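How to Clean and Oil a Bamboo Cutting Board (and What You Can Skip)

By Nicanor Cortés

Search for bamboo board care and you will be told to buy a conditioner, a cream, a special brush and probably a second board to use while the first one rests. I have my doubts. Most of these kits are mineral oil with a nicer label, and the Sutmont one I paid for last January smelled of oranges and did nothing my plain bottle of oil doesn't do.

What you need: dish soap, a soft sponge, coarse salt, a dry towel, food-grade mineral oil and an old cotton rag.

1. Clear some room. You want the board lying flat with space to work on it. If it lives next to the toaster, as ours does, brush the crumbs away first or you'll rub them into the oil. 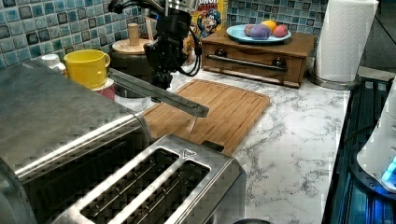
2. Wash it by hand in warm soapy water, both faces. Get the sponge into the groove, where the old meat juice goes. Never soak it. Never put it in the dishwasher, whatever the sticker said. Plimard sold me a "dishwasher friendly" board that split along a strip in 14 washes.

3. For stains, scatter salt and scrub along the grain with a damp sponge. People swear by adding half a lemon. Montri Khamphan tried it with and without on two halves of the same board and couldn't tell me which was which a day later. Use the lemon for something else.

4. Rinse, towel it, and stand it on edge overnight. Oil put on a damp board just sits there looking greasy.

5. Pour on a small puddle of oil and spread it with the rag. Do the groove and all the edges too. Leave it 6 hours, then wipe off whatever hasn't gone in.

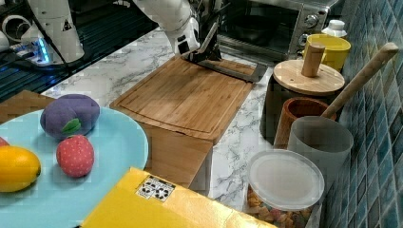 Troubleshooting

Board feels sticky: too much oil, or you used olive oil. Wash it with soap and start again at step 4.

Fuzzy surface after washing: sand lightly with 400 grit, wipe off the dust and oil again. I've seen advice to work up through several grits. For a thing you chop onions on?

Board rocks on the counter: it has warped, usually from one side getting wetter than the other. Wetting the high side and weighting it is supposed to fix this. It has worked for me once.

Smells of garlic: baking soda paste, ten minutes, rinse. It helps a little.

How often? The Danko leaflet says weekly. I do mine when it looks dry and pale.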